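The Enon Letter
Print | E-mail this item

THE GREAT RECIPE SWAP, CONTINUED

When we asked in the spring for readers' family recipes, we pictured a thin, pleasant booklet. We now have 213 of them, and 33 are for potato salad.

I have nothing against potato salad. I have eaten a good deal of it since April. But I can report that the people of Enon and Wutham hold views on celery that they have so far kept out of public meetings, and that two households on the same street in Sillemstead sent in what is, word for word, the same secret recipe. Each was marked "never been out of our family." I have written to both and am waiting to see who moves first.

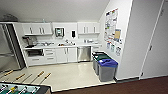

Measurements have been the larger problem. One pie crust calls for "flour until it looks right." A pot roast wants "the small blue pan, full," and the owner of the small blue pan did not send it along. A pickle recipe from the Wutham side gives every quantity exactly, down to the last mustard seed, and then says to wait "a while." I waited a while. I would like to know if it was the correct one.

Then there is the handwriting. My great hope for page one was a lemon cake from the 1950s, on a card so well used that the butter has taken over from the ink. As far as I can make out, it asks for two cups of sugar, four eggs and a lemur. I baked it without the lemur and it was very good, if a bit flat in the middle.
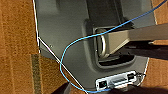
Several of you have asked about the gelatin chapter. There will be one. I had planned to leave it out, on grounds of taste, and mentioned this in the last issue – which is how I came to learn how many of you read the last issue. The lime ring with shredded carrot is in. So is the tomato one. The one with tuna is still under discussion, mostly between me and my stomach.

The booklet goes to Malabanan Printing at the end of July. They tell me we can have 80 pages before the staples give up, so some of the longer introductions will be trimmed. If yours begins with the crossing from Bremen and reaches the noodles on the third sheet, please expect a phone call.

Corrections are welcome until then. New recipes are too, provided they contain no potatoes. We are short on soups, vegetables that have not been creamed, and anything at all for breakfast. Original cards will be mailed back in the envelopes they came in, butter and all.

14 comments | 9 shares

Contact the newsletter desk | © The Enon Letter | Back to top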